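Print this page | E-mail this page

How a Robot Learns to Fold Your Shirt

Folding a shirt takes you a few seconds. You pick it up, give it a shake, and tuck in the sleeves. For a robot, it is one of the hardest jobs in the house.

Think about a toy block. It has the same shape every time you pick it up. A robot can learn that shape once and use it again. Cloth is different. Drop a shirt on the floor 200 times and it will land 200 different ways. A sleeve may be hidden underneath. The collar may be inside out. The robot has to look at the pile and work out which part is which.

A company called Mandel sells a kit for people who want to teach robots to handle cloth. The kit is named Taltent. Schools, colleges, and small labs can buy it or rent it by the month. It comes with two arms, because most folding needs two hands. Try folding a towel with one hand behind your back and you will see why.

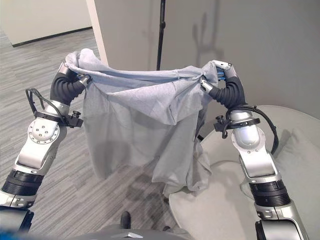 Two robot arms hold up a piece of gray clothing by its top edge.

Look at the ends of the arms. Those parts are called grippers, and they work like your thumb and fingers. A gripper has to pinch hard enough that the cloth does not slip out. It also has to be gentle, so it does not tear anything.

Each arm bends at several places called joints. Your arm has joints too, at the shoulder, elbow, and wrist. Each arm in the Taltent kit has 6 joints, and each joint has its own motor. To lift a sleeve, the computer has to tell many motors what to do at the same moment.

How does it learn?

The robot learns by copying. A person steers the arms through a fold from start to finish. The computer saves the pictures from the camera and the position of every joint. Then the person does it again with the shirt in a new position. One set of lessons that comes with the kit is called Makori. It has 1,296 saved folds in it, made with shirts, towels, and pillowcases.

After enough lessons, the computer starts to find patterns. It learns that a sleeve is long and thin, and that a corner is a good place to grab.

What can it do, and what can't it do?

Taltent can fold a towel or a plain T-shirt. It is much slower than you are. It has trouble with socks, which are small, and with anything that has buttons or a zipper. If it drops a shirt, it may need a person to help it start over.

The kit costs 2,000 dollars a month to rent, so it is not meant for homes yet. Mandel is working on a smaller model called Pusta for classrooms. The first ones went out to schools in September.

Try it yourself

Put on a pair of thick mittens and fold a T-shirt. Next, ask a friend to tell you each move out loud while you keep your eyes closed. Write down every step your friend had to say.

Words to know

Gripper: the part of a robot that grabs things.
Joint: a place where an arm can bend or turn.
Motor: a machine that makes something move.

Last updated: Oct 17, 2026

This site uses cookies to remember your settings. By using this site you agree to our cookie policy.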